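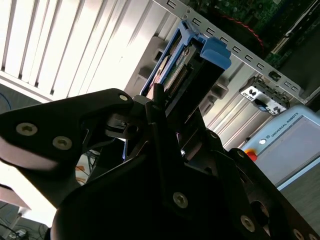
Harnden Drive Caddy Set

Version 2, released March 3, 2024
Maintained by So-ying Yuen and Leif Skov

Summary
Harnden is a set of short recordings of hard drives going in and out of server drive bays. It covers 53 sessions on the repair bench at Ornora. The drives are held in plastic caddies with a latch handle at one end.

Contents
sessions/ has one folder per session
labels.csv gives the bay number, caddy color and seating result
notes/ has the bench notes kept by Hayley Pilkington

Labels
Each session is marked seated, partly seated or removed. "Seated" means the connector is fully home and the latch is closed. A caddy that is in the bay with its latch open counts as partly seated. Kwok-wai Wu labeled all the sessions and Ho-yin Tai checked 15 of them.

Known problems
Session 46 has no seating result. Bay numbers run from the left on the older chassis and from the top on the newer one, so check the chassis column before comparing them. Most sessions were done with the lid off and the motherboard exposed. Drive serial numbers were left out of the labels.

Changes from version 1
Sessions from August were added. The "jammed" label was merged into partly seated.

Contact
Send corrections to Leif Skov with the session number.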